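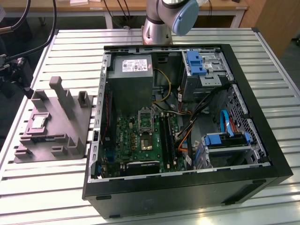 # Open Day at the Parneck Workshop: Questions and Answers

Clelix opens the Parneck workshop to visitors in June. The day is built around one demonstration, in which a robot arm works on the inside of a desktop computer. These are the questions we get most often by phone and at the front desk. If yours isn't covered, write to Xinyi Dong, who runs the visits.

## Before you come

**Do I need to book?**

Yes. Each group is limited to 16 people, and the groups fill up. Booking is free. If you can't make it, please cancel so we can give the spot to someone on the waiting list.

**When does it start?**

The first group goes in at 10 a.m. and the last at 3 p.m. Doors open fifteen minutes before each group. If you arrive after the safety talk has begun, we'll ask you to wait for the next one.

**How long is a visit?**

Up to 69 minutes. That covers the safety talk, the demonstration, and time for questions at the end. You can leave early if you need to.

**Can I bring children?**

Children six and older are welcome with an adult. Strollers have to stay in the lobby.

**Where do I park?**

Use the lot on the Lalov side of the building. It has 68 spaces, and the ones closest to the door are kept for visitors with a disabled permit. The bus stop is across the street.

## The demonstration

**What does the robot work on?**

A desktop computer, lying on its side on the bench with the side panel off. The work is on the motherboard, mainly in the area of the processor socket and the memory slots. We call this demonstration Xie, and you'll see that name on the schedule in the lobby.

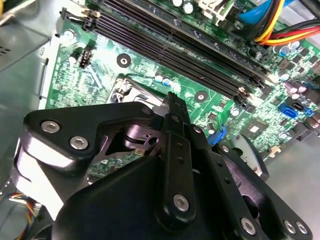 **Why memory and processors?**

They are hard to do well. A memory module has to line up with a narrow slot, and it takes a firm push to seat it. A processor is the other way around. It needs to be set down gently and square, and the metal frame that holds it has to be closed afterward. A person does both by feel after a little practice. For a robot they are two separate problems.

**Is it a real computer?**

Yes, an ordinary office desktop. We use older machines because visitors recognize the parts and because a bent pin or a cracked slot doesn't cost much. We don't show the computer running during the visit.

**What is the gray plate next to the computer?**

It's a 3D-printed fixture. It has raised blocks, slots, and pockets, and small parts can sit in them beside the case. If you have a 3D printer at home, ask to take a closer look after the demonstration. People often want to know how the slots were sized.

**How close will we be?**

Visitors stand behind the yellow line on the floor. From there you can see the arm and the bench well, but the socket is small, so we also put the camera pictures on a large screen. There is a fixed view of the bench and a close view from the robot's wrist. Most people end up watching the screen for the fine work and the arm for everything else.

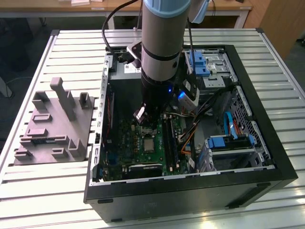 **Is the arm fast?**

No. We run it slowly for visitors, and it slows down more when it is near the board. Some people expect a car factory and are surprised by the pace. If you want to see quick movement, this may not be the demonstration for you.

**Does it ever go wrong?**

Yes. A part can tilt in the fingers or miss its slot. When that happens, the operator stops the arm, tells you what happened, and starts again from a safe position. We don't hide failed tries, and we don't restart the clock for them, so a group with several stops may see fewer steps.

**Can I touch anything?**

Not on the bench. At the side table there is a separate set of loose computer parts you can pick up, including memory modules and an old board. Please ground yourself on the metal strip first. The parts are already well handled, but it's a good habit.

**Can I drive the robot?**

Not on the open day. We hold a hands-on evening later in the year for people who have been to a visit. Leave your name at the desk if you'd like to hear about it.

## Good to know

**I've never looked inside a computer. Will I follow it?**

You should. The talk starts with the main parts: board, processor socket, memory slots, power supply, drives. We point them out on the screen before the arm moves.

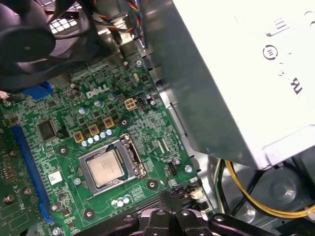
**Can I take photos and video?**

Yes, without flash. Flash reflects off the metal and makes the screen hard to read. Please don't film other visitors without asking them.

**Is it loud?**

The arm is quiet. You can hear the talk at normal speaking volume, and we can lend you a headset with the speaker's sound if you ask at the desk.

**Is the room accessible?**

Yes. It's on the ground floor, with no steps from the parking lot. There are chairs along the line for anyone who doesn't want to stand.

**Can a school class come?**

Yes, but please don't book through the open day form. Classes get their own time in the morning. Write to Xinyi Dong with the grade, the number of students, and two or three possible dates.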